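Call for Participants: Walking Comfort and Shoe Fit Study

Metberg Footwear Laboratory, Vosard campus
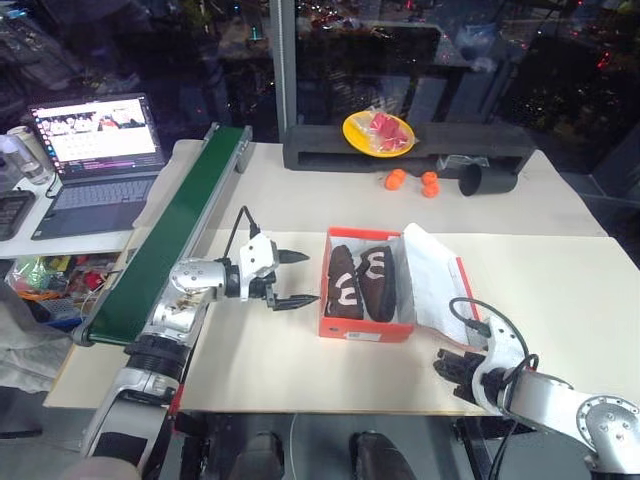

The Metberg Footwear Laboratory is recruiting adults for a study of fit, plantar pressure and perceived comfort in everyday walking shoes. Enrollment opens in January and continues until all places are filled. The study is carried out under the Kirnico protocol, which compares what people report about a shoe with what is measured inside it during ordinary use.

Background

Shoe sizing is based mainly on foot length. Width, instep height and heel shape vary a good deal between people who wear the same marked size, and the foot changes in volume during the day. Most published comfort ratings are collected within minutes of a first fitting. There is less information on how those ratings change after several weeks of wear, and on whether early ratings predict later ones.

The first phase of the work used a questionnaire, completed by 1737 respondents. It asked about size purchased, usual walking surface, and reasons for giving up a pair before it was worn out. Pressure across the forefoot and slipping at the heel were both reported often enough to justify a laboratory phase. The present call is for that second phase. People who completed the questionnaire may apply, but prior participation is not required and gives no priority.

Who can take part

Applicants must:

Be between 18 and 70 years old.

Be able to walk without assistance for 30 minutes at a self-chosen pace.

Walk outdoors on most days, for any purpose.

Have access to a phone or computer for the weekly diary.

Be able to attend both laboratory visits in person.

Applicants cannot be accepted if they:

Have had surgery or a fracture of the foot, ankle or knee in the past year.

Use prescribed orthotic inserts that cannot be removed for the duration of the study.

Have a condition that reduces feeling in the feet, including diabetic neuropathy.

Have an open wound, active infection or untreated ulcer on either foot.

Are currently enrolled in another footwear or gait study.

A difference in size between the left and right foot is not a reason for exclusion. Please report it on the form. Flat feet, high arches and bunions are also acceptable provided that normal walking is not painful.

What participation involves

The study consists of 2 laboratory visits with an eight-week wear period between them.

At the first visit, staff will measure both feet while seated and while standing. Measurements include length, ball girth, heel width and instep height. A surface scan is taken at the same session. Participants are then fitted with a pair of study shoes and walk on a level indoor track with thin pressure-sensing insoles in place. Several short walks are recorded, with rest between them. Comfort is rated after each walk on a printed scale covering the heel, arch, forefoot and toes separately. The visit takes two to three hours.

During the wear period, participants wear the study shoes for at least four hours a day on at least five days a week. The aim is a minimum of 3000 steps per day in the study shoes on wear days. A clip-on step counter is supplied. Participants keep to their normal routes and activities – no special exercise is requested, and the shoes should not be used for running or court sports.

A diary entry is submitted once a week. It covers hours worn, main surfaces, sock thickness, comfort by foot region, and any rubbing or blistering. Most entries take less than ten minutes. If a blister or persistent pain develops, stop wearing the shoes and contact the study office before resuming.

At the second visit, the foot measurements and track walks are repeated. The study shoes are collected for wear analysis of the outsole and insole, and are not returned.

Clothing and preparation

Bring the shoes you wear most often. Wear trousers that can be rolled above the ankle, or shorts. Socks of a standard thickness are provided for all track walks. Do not apply cream or powder to the feet on the day of a visit. Appointments are offered at 9:00 a.m., 1:00 p.m. and 4:00 p.m., and the second visit must be booked in the same time slot as the first so that foot volume is comparable.

Payment

Participants who complete both visits and at least seven of the eight diary entries receive $240. Those who withdraw after the first visit receive $60. Parking is free for the length of each appointment, and public transit fares are refunded on presentation of a receipt. Payment is made by bank transfer after the second visit, or after notice of withdrawal.

Risks

The expected risks are those of wearing new shoes: rubbing, blisters, temporary soreness and, less often, a trip or stumble. The track has a handrail along one side. The study offers no medical benefit and does not replace advice from a doctor or podiatrist.

Data handling

Measurements, scans and diary entries are stored under a participant code. Names and contact details are kept in a separate file and deleted one year after the final visit. Scans cover the foot and ankle only. Coded measurements will be shared with Ansari, the project partner responsible for last design – no contact details are included in that transfer. Participants may withdraw at any time without giving a reason, and may ask for their measurements to be removed up to the point at which the coded file is transferred.

How to apply

Complete the screening form on the Metberg study page or request a paper copy from the Vosard campus front desk. The form asks for age, usual shoe size, foot and leg history, and available appointment times. Eligible applicants will be contacted by phone to arrange a first visit. Incomplete forms are not processed.

Places are allocated by size group in order of application. When a size group is full, later applicants are placed on a waiting list and informed by email.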